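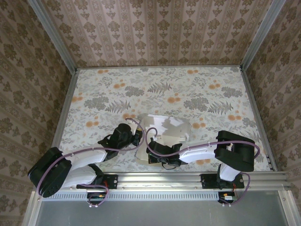
发件人：Tâm Chu
收件人：illirard-users 邮件列表
日期：2024年9月4日，星期三
主题：Re: [illirard-users] 收货单导入后计量单位对不上，部分行被跳过

Duyên 你好，

你贴的日志我看了，同样的情况我们仓库在二月份升级之后也碰到过。先说结论：问题出在单位换算表的匹配顺序上，和 Jilley 那边发来的文件没有关系，不用让对方重发。

下面逐条回复。

> 我们用 Illirard 的收货导入模块接收供应商 Jilley 的发货通知。
> 文件里数量单位写的是 CT，物料主数据里的采购单位是“箱”，
> 库存单位是“件”。导入后有的行数量正确，有的行直接按件入账，
> 比如应入 560 件的一行，系统里只有 7 件。

560 除以 7 是 80，也就是一箱 80 件。系统读到了 7，但没有乘换算系数，说明 CT 没有匹配到“箱”，程序退回到了默认单位，也就是库存单位“件”。

导入模块找单位的顺序如下：

1. 物料级别的外部单位代码（物料主数据 > 采购 > 外部代码）
2. 业务伙伴级别的单位映射（业务伙伴 > 数据交换 > 单位映射）
3. 全局单位映射（管理 > 数据交换 > 全局映射）
4. 都找不到，用库存单位

容易出错的是第一步。只要物料级别的外部代码表里有任何一行记录，哪怕那一行是给别的供应商用的，程序就不再往下查第二步和第三步。你那些数量正确的物料，物料级别的表应该是空的；出错的那些，多半有人手工加过一行。你可以导出一份对一下。

> 另外有一部分行完全没有进来，日志里是这样写的：
>
> WARN line 30: uom factor missing, line skipped
> WARN line 31: uom factor missing, line skipped

这是另一个问题。这两行匹配到了单位，但是换算系数为空。空和 1 在这里是不一样的，空值会跳过整行，只写警告，不报错，所以任务状态仍然显示“已完成”。系数确实是一比一的，也要填 1。

> 我把“缺少系数时”这个选项从“跳过”改成了“中止”，
> 但是好像没有起作用，是不是要重启服务？

要重启，而且要重启的是导入服务，不是主程序。配置在服务启动时读一次，之后不再读。如果你们用 Stalell 做任务调度，还要把已经排队的任务清掉重新生成，因为旧任务里保存的是生成时的配置。我们第一次改的时候就漏了这一步，改完以后当天夜里的任务还是照旧跳过。

改成“中止”之前请考虑一下文件大小。中止是按文件算的，一行有问题，整个文件都不入账。我们有个供应商一个文件里有 400 行，中止以后收货的同事在月台上等着，最后只好手工录。后来我们改回了“跳过”，同时打开警告邮件，由 Liên Doãn 每天早上看一遍。哪种合适看你们自己的情况。

> 已经入错的数量应该怎么改？直接改收货单可以吗？

已过账的收货单改不了数量。做法是：

先对原收货单做退货，数量按系统里现有的数量退，也就是退 7 件，不要退 560 件。
然后修正映射，重启导入服务。
再把原文件放回导入目录，文件名要换一个。程序按文件名查重，同名文件会被移到 archive 目录，不处理，也没有提示。

注意退货单不要勾选“发送给业务伙伴”，否则 Jilley 会收到一份退货通知。

如果对应的应付发票已经生成，就不能这样做了，要先和财务商量。Chalerm Yimyam 去年在列表里写过一封很详细的邮件讲发票已过账的处理，标题里有“反向过账”几个字，在归档里可以搜到。

> 最后一个问题，Duyên Đàm 说可以在 Vi 里写一个转换脚本，
> 在导入之前就把 CT 换成“箱”，这样是不是更简单？

可以，但我不建议。脚本换掉的是文件里的原始代码，之后系统回传收货确认时，单位写的就是“箱”，对方系统不一定认。你得再写一个反方向的脚本，两边都要维护。映射表是双向的，导入和回传用同一张表，填一次就行。只收不回传的话，用脚本没有什么问题。

还有一个小地方：映射表里的外部代码区分大小写，前后空格也算字符。从表格文件里复制粘贴时容易带进一个空格，界面上看不出来。我一般在查询窗口里用长度函数查一下，CT 的长度应该是 2，出现 3 就是有空格。

你的版本号没有写。上面说的匹配顺序是我们现在这一版的，更早的版本里第二步和第三步是反过来的。如果按上面改了还是不对，请把版本号和物料级别外部代码表的导出贴上来，有两三个出错的物料就够了。价格那几列请先删掉再贴，列表归档是公开的。

Tâm Chu

> 谢谢大家。
> Duyên Khương

_______________________________________________
illirard-users 邮件列表
退订请发送空邮件，主题写 unsubscribe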